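Feb 21, 2019

Packing day again. Same list as yesterday: everything into the box, then close the lid, with me driving both arms from the leader handles.
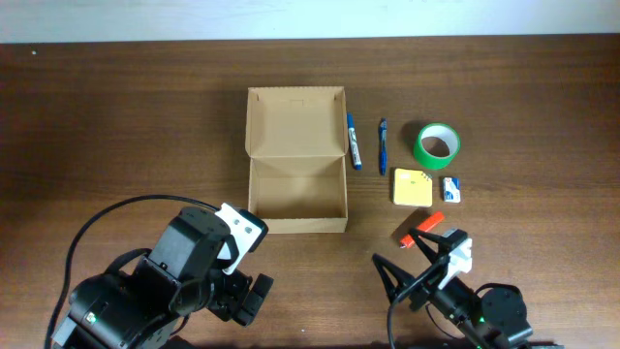
Slower on the approach, the first comment on my morning upload said, because the last batch had me arriving at each object at full speed and stopping dead above it. It came from the Palma reviewers, unsigned as always. They also wanted the pause before closing the fingers to be shorter. So slower going in and quicker at the end, and I had been doing both of those the wrong way around since November.

I spent the first hour just on that. The marker is easy. It's thin and stiff and I can come down over it with the right arm and not think much. The toothbrush is worse than it looks because I want to grab it near the head and the fingers want the handle. If I take it too low it swings, and then I have to wait for it to settle before I cross over the side of the box. I tried lifting it only a little and going straight across, and caught the wall of the box twice. Threw those out.

The tape roll I now pick by the rim, one finger in the hole. Yesterday I was squeezing it across the whole width with the gripper wide open, and there was no room for error either side. I wrote that down on the sheet so I do it the same way every time. The sheet says one method per object per session, and I have been bad about that. When a method gets boring I change it without deciding to.

The notepad is the one I dread. Flat on the table, nothing to get hold of. I push it with one finger until a corner lifts, or I slide it toward the other arm and hold it there. Both take too long. Zudo's guide says to keep a try if the grasp works in the end, even if it's ugly, and to drop it only if you fumble more than 4 times. I fumbled a lot. Kept most of them.

Counted up at lunch: 92 good ones. The target for the set is 300, so I'm behind, but I was behind on the last set too and it came out all right.

In the afternoon my left wrist started to ache. The left handle is stiffer than the right one and I end up gripping it hard even when the left arm has nothing to do. I asked on the Fludero board if anybody else gets this. One answer so far, saying to rest the elbow on a folded towel and loosen the return spring a quarter turn. I did the towel. I'm not touching the spring in the middle of a set.

The lid went better today. I use the left arm for it and bring it over from the back in one move, then press down with the right. Before, I was trying to do it with both arms together and they never arrived at the same time - I can feel it in my hands when one is late, but I can't fix it quickly enough.

Played back a few of the early ones before I shut down. The new approach does look better. There is still a small jerk when I start a move from rest, on the right side mostly. Tomorrow I'll begin with the notepad while I'm fresh and leave the tape for last. Need to rename the Tudetness folder too, the session numbers are off by one. And buy coffee.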